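Ekotitz Laundry Room Refit – Progress Report to the Yazdani Fund
Period covered: October to December
Prepared by: Hamidreza Parsa

1. Works
The old shelving has been taken out and the floor levelled. Flooring and pipework are finished. The second drain is still awaiting sign-off by the building's owner, Vukham, and has been moved to the next period.

2. Spending
Of the 1,850 released for this stage, 500 went on pipework and 125 on baskets and boards. The balance is committed to the drain and the electrical check. Receipts are with Siamak Amini.

3. Sorting and handling
Clothes are now brought in by basket. Bags were dropped in November after small items were repeatedly left behind in the corners. Each basket is limited to a light load so that it can be lifted with one hand at either end. Mixed colours are still arriving together, and the sorting step takes longer than planned – some 28 minutes per session against a target of 20.

Seams and hems are to be checked before washing. Items with open stitching go to the mending shelf and are logged separately.

Teal garment: in the basket with a black one, and the stitching close up.

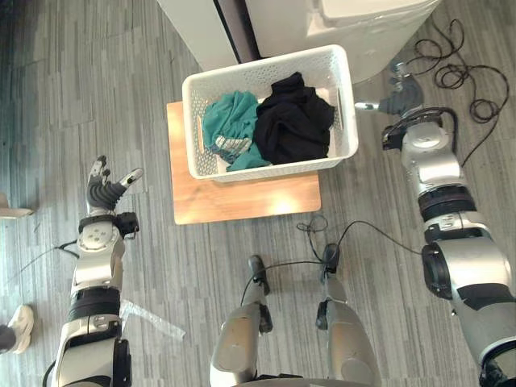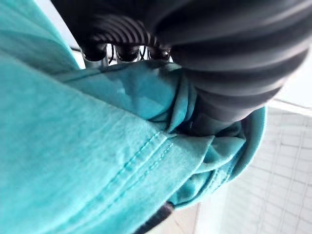 The mending log has been kept since the start of November, but entries are uneven. Some give the fault and no date, others the reverse. A printed form will replace the notebook.

4. Next period
– Drain sign-off and electrical check
– Separate baskets for dark and coloured items
– Revised sorting times, to be sent with the next claim

The claim for the second stage will follow once the electrical certificate has been received.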